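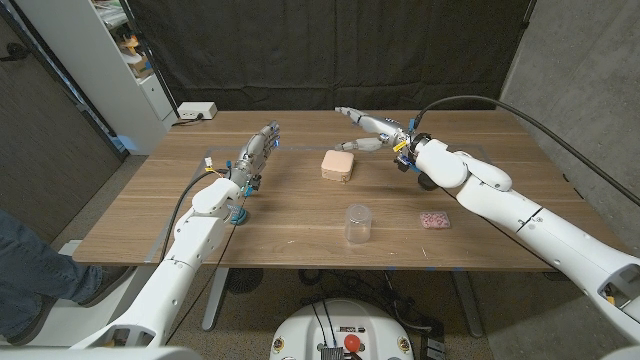

1 min read

2nd November — Braltdale. Urard publishes today its code of practice for table work with two-armed robots. The code has 30 rules and is free for any laboratory or workshop to use.

The rules tell how to mark the work area on a table, where the emergency stop must be placed, and how far cables should stay from the moving joints. A person who stands near the arms must have read the code and signed it.
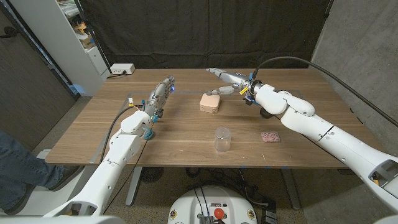
The text was prepared together with Yoo, whose staff tried the draft during 189 sessions and sent back 400 remarks. After this, 11 rules were written again in shorter sentences.

"We wanted rules that a new colleague can read before the first shift," said Loretta Haverford, head of safety at Urard. "The old document was correct, but it was very long."

A separate chapter treats robotic hands — their checking before work, their cleaning and their storage. 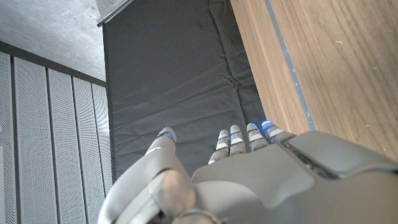 A robotic hand with blue light rings on its fingers. Photo: Urard

Comments on the first edition are welcome. Please send them to Natanael Cavalcanti, Patovum project office, Urard, Braltdale.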